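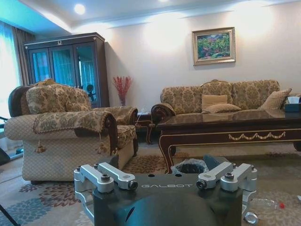
Lakshmi Kulkarni fragt, ob sich eine Armlehnenauflage aus Brokat in der Maschine waschen lässt, wenn die Quasten fest angenäht sind, und ob man die Kissenbezüge gleich mit hineingeben kann.

Bei fest angenähten Quasten raten wir von der Maschinenwäsche ab. Die Fäden verdrehen sich beim Schleudern, und der Kopf der Quaste verliert seine Form. Auflagen mit Quasten werden von Hand in lauwarmem Wasser mit Feinwaschmittel gewaschen, kurz gespült und liegend getrocknet. Kissenbezüge ohne Besatz können in den Schonwaschgang, sofern das eingenähte Etikett dies zulässt. Fehlt das Etikett, gilt der Bezug als nicht waschbar.

Häufige Fragen zu Sesselauflagen, Bezügen und Polsterpflege

Welche Teile gehören zu einer Sesselgarnitur?

Die Garnitur Veltholm besteht aus Sitzkissen, Rückenkissen und zwei Armlehnenauflagen. Bei der Garnitur Essien sind die Armlehnenauflagen nicht enthalten und müssen separat bestellt werden. Der Grundbezug des Sessels wird in beiden Fällen nicht ersetzt. Die Auflagen liegen auf dem vorhandenen Polster auf.

Wie messe ich die Armlehne richtig aus?

Gemessen wird mit einem flexiblen Maßband quer über die Lehne, von der Innenseite knapp oberhalb des Sitzkissens bis zur gewünschten Unterkante außen. Bei gerollten Armlehnen muss das Band der Rundung folgen. Ein Zollstock liefert hier zu kleine Werte. Die Länge wird an der Oberseite gemessen, von der Vorderkante bis zum Ansatz der Rückenlehne. Eine Auflage von 70 cm Quermaß passt auf die meisten Lehnen mit mittlerer Rollung. Für stark ausgestellte Lehnen ist das Quermaß 100 cm lieferbar.

Die Auflage rutscht. Was hilft?

Zunächst prüfen, ob die Unterseite noch griffig ist. Die Beschichtung lässt nach mehreren Wäschen nach. Eine zugeschnittene Antirutschmatte zwischen Polster und Auflage genügt in der Regel. Die Matte ringsum 2 cm kleiner schneiden als die Auflage, sonst steht sie an der Borte über. Doppelseitiges Klebeband ist auf Stoffpolstern nicht zulässig - der Kleber wandert in das Gewebe und ist mit Haushaltsmitteln nicht mehr zu entfernen.

Kann ich Damast und Brokat kombinieren?

Ja. Beide Gewebe sind gemustert, unterscheiden sich aber in der Oberfläche. Damast liegt flach, das Muster entsteht durch den Wechsel der Bindung. Brokat hat zusätzliche Zierfäden, die leicht erhaben sind und auf der Rückseite oft frei liegen. Brokat ist daher empfindlicher gegen Schmuck, Reißverschlüsse und Krallen. Auf stark beanspruchten Sitzflächen empfehlen wir Damast.

Passt ein gemustertes Kissen auf einen karierten Grundbezug?

Technisch spricht nichts dagegen. Bei feinem Karo in hellem Ton wirkt der Grund aus üblicher Entfernung nahezu einfarbig. Bei grobem Karo sollte vorab ein Stoffmuster angefordert werden. Die Farbtöne auf dem Bildschirm sind nicht verbindlich.

Verblassen die Stoffe am Fenster?

Jeder gefärbte Stoff verliert unter Tageslicht an Farbe, auch hinter Glas. Goldtöne verändern sich weniger auffällig als dunkle Brauntöne. Steht der Sessel dauerhaft am Fenster, sollten die Vorhänge in den Mittagsstunden geschlossen bleiben. Wendbare Kissen werden monatlich gedreht. Die beiden Armlehnenauflagen können seitenvertauscht werden, wenn sie symmetrisch gearbeitet sind. Bei der Ausführung Tollmont ist das nicht der Fall.

Wie werden Quasten gereinigt und geglättet?

Staub mit der weichen Bürstendüse auf kleinster Saugstufe abnehmen, dabei den Quastenkopf festhalten. Verdrehte Fransen über Wasserdampf halten (Abstand mindestens eine Handbreit) und mit den Fingern nach unten ausstreichen. Nicht kämmen. Einzelne überstehende Fäden werden mit der Schere gekürzt, nicht gezogen.

Darf die Borte gebügelt werden?

Nur von links, mit Zwischentuch und auf niedrigster Stufe. Dunkle Borten bekommen bei direktem Kontakt mit der Bügelsohle Glanzstellen, die sich nicht zurückbilden.

Wie viel Abstand braucht der Sessel zu Vitrine und Beistelltisch?

Vor einer Vitrine mit Drehtüren muss die volle Türbreite frei bleiben, zuzüglich Standfläche für eine Person. Beim Beistelltisch ist der Überhang der Auflage zu berücksichtigen. Hängende Quasten verfangen sich leicht an geschwungenen Tischbeinen, wenn der Tisch unmittelbar an der Lehne steht. Eine Handbreit Abstand reicht.

Hinterlassen Sesselfüße Abdrücke im Teppichboden?

Ja, bei längerem Stand an derselben Stelle. Untersetzer verteilen die Last. Vorhandene Druckstellen leicht anfeuchten, trocknen lassen und gegen den Strich aufbürsten.

Gibt es Ersatzteile?

Quasten und Borte sind in der Farbe Dunkelbraun einzeln erhältlich, Bestellnummer 823. Andere Farben werden nur zusammen mit der Auflage geliefert. Die Lieferzeit ab Lager Tultotley beträgt 9 Werktage. Im August ist die Näherei geschlossen. Bestellungen für Sondermaße, die in diesem Monat eingehen, werden ab September bearbeitet.

Kann ich gewaschene Auflagen zurückgeben?

Nein. Eine Rückgabe ist nur ungewaschen und mit Etikett möglich. Webfehler werden auch nach der ersten Wäsche anerkannt, wenn der Meldung ein Foto der Stelle und der Rückseite beiliegt.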